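Ticket 663: Newsletter images show up blank in the weekly send
Product: Kiden Mailer
Status: Resolved
Opened by: Wissam Awwad, Girnthorpe site
Category: Templates and images

Summary

Hi all! Big fan of Kiden, and I want to say that first because the rest of this is a complaint. Our site newsletter goes out to 200 people, and in the last two sends the pictures came through as empty boxes for a good share of them. The text is fine, the links are fine, the little footer with our address is fine. Where each picture ought to be there is a thin gray outline and nothing in it. I've spent a happy few evenings poking at it (I do love this sort of thing) and I'm logging everything I tried, in the order I tried it, so you can skip the parts I've already ruled out.

What I expected: two pictures, one under the opening paragraph and one further down, same as every issue since we moved over from Mercado.

What I got: both pictures in the preview pane, both pictures in my own inbox, and gray outlines for most of the people in the Eltatberg office.

First thing I checked was whether the files themselves were damaged. I downloaded both from the media library and opened them in two different programs. No trouble at all.

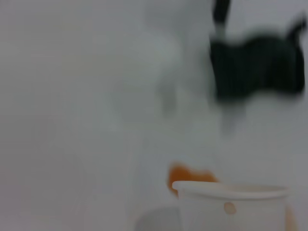 If that one loads for you, the library copy is good. It loads for me every time, on the office network and on my phone with the wireless turned off.

Steps tried so far

1. Sent a test to myself. Pictures fine.

2. Sent a test to a free webmail account I keep for this kind of thing. Pictures fine, after I clicked "show images".

3. Sent a test to one person at Eltatberg. Gray outlines. She clicked "show images" and they stayed gray, so it isn't the usual blocked-by-default setting. That was a good clue and I got quite excited about it.

4. Shrunk both pictures to half their width and sent again. Gray outlines.

5. Swapped the file type from PNG to JPG. Gray outlines.

6. Renamed the files. The originals had spaces and an ampersand in their names, and I was sure I had it. Cleaned them up, sent again – gray outlines! I was so sure.

7. Rebuilt the issue from the blank template in place of duplicating last month's. Gray outlines in Eltatberg, fine everywhere else.

By this point I was fairly convinced the fault was in how the picture addresses get written into the message, so I opened the raw source of the Eltatberg copy and put it next to mine. They are nearly identical. The part that differs is the front of the picture address. Mine starts with the new media address you moved everyone to. Theirs starts with a long redirect, and the redirect has the new address tucked inside it with some of the characters swapped for percent signs and numbers.

I copied the long version and pasted it into a browser. It hung for 30 seconds and then gave me a blank page. I pasted the short version and the picture came straight up. So something between you and Eltatberg is rewriting the addresses, and whatever is doing it can't get to the new media server. I don't know enough about mail filters to go further than that, but I learned a lot getting here.

Other things that may help:

The January issue was fine for everyone. The February issue was the first bad one, and the resend two days later was bad in the same way.

Logos in the header are fine even in Eltatberg. Those were uploaded ages ago and their addresses still start with the old media address. The two pictures in the body are new uploads.

Plain links to our own site work, including in Eltatberg, and those get the long redirect too.

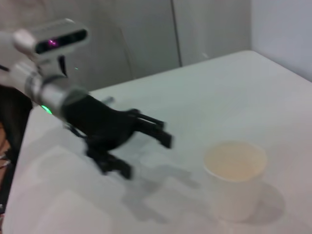

Reply from Kiden Support: Wissam, thank you for the cleanest set of notes we've had in a while. You've found it. The Eltatberg mail filter fetches every picture itself before it lets a reader see it, and it only fetches from addresses on its allowed list. Our old media address is on that list. The new one isn't. Could you ask whoever runs the filter to add the new address, and tell us when it's in?

Update from Wissam

Fantastic, that matches the logo thing perfectly! I've sent the request over with the new address and a copy of your reply. While I wait, is there any way to make a new upload use the old address? We have a short notice going out at 4 p.m. and it would be lovely if the map in it worked.

Reply from Kiden Support: Yes, for now. Go to Settings, then Media, then Delivery, and pick "Legacy address". Anything you upload after that will use the old one. Pictures already in the library keep the address they were given, so you'll need to upload the map again even if it's there already. Please switch back once the filter is updated.

Update from Wissam

Legacy setting on, map uploaded again, notice sent. Three people in Eltatberg wrote back to say they could see the map, which is three more than I expected to write back about anything. What a nice little setting! I'd put it somewhere easier to find, maybe a line under the upload button. I had been all over the Settings page and never opened Delivery, as I took it to mean delivery of the mail.

Update from Wissam

The new address is on the allowed list as of this morning. I switched the setting back to standard, uploaded a test picture, and sent it to the same Eltatberg inbox as in step 3. It came through right away. Then I asked her to open the old February issue again, and both pictures appeared in that as well, with no resend needed. I hadn't expected that part and it made my day.

Two small requests while I have you. The preview pane could show which media address a picture is using, even as tiny gray text. And the help page on missing pictures talks only about "show images" and file size, so a paragraph on mail filters would have saved me steps 4 through 7 (although I'd have missed the fun of reading raw source).

Happy for this to be closed.

Reply from Kiden Support: Closing as resolved. The help page request has gone to the docs team, and the preview idea is logged as a feature request linked to this ticket. If gray outlines come back at either site, reply to this thread and it will reopen.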